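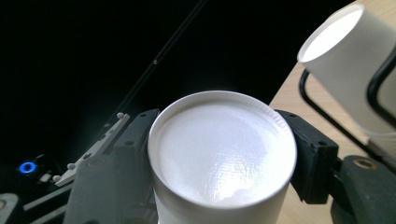
Let towns keep their own medicine cupboard

My pharmacy ran out of children's antibiotics again in September, and the woman behind the counter gave me the look you give someone who has missed the last bus. Try Evton, she said. Evton is 30 miles away. I went, along with half of Altuvstead by the look of the parking lot.

The usual answer is that supply chains are complicated, and sure, they are. But I keep coming back to who holds the stock. In our state it all sits in one warehouse, run on a contract by Bavura, and it gets sent out when a hospital fills in the right form. Small clinics wait. Ours waited 13 days for saline last winter – saline, which is salt and water!

I'd like every county to hold a month of the dull stuff. Gloves, saline, basic antibiotics, inhalers. The county's own estimate put the cost at $1,384 a month for a town our size, and we spent more than that on the new sign outside the library (I like the sign, for what it's worth).

People tell me local stocks get wasted, and some would. Pills expire. So rotate them through the clinics before they do, the way any grocery store handles milk. The Namboodiri clinic across the river already does this for its 298 regular patients and hasn't turned one away for lack of an inhaler yet.

The budget meeting starts at 7 p.m. and I'll be in the second row, probably talking too much.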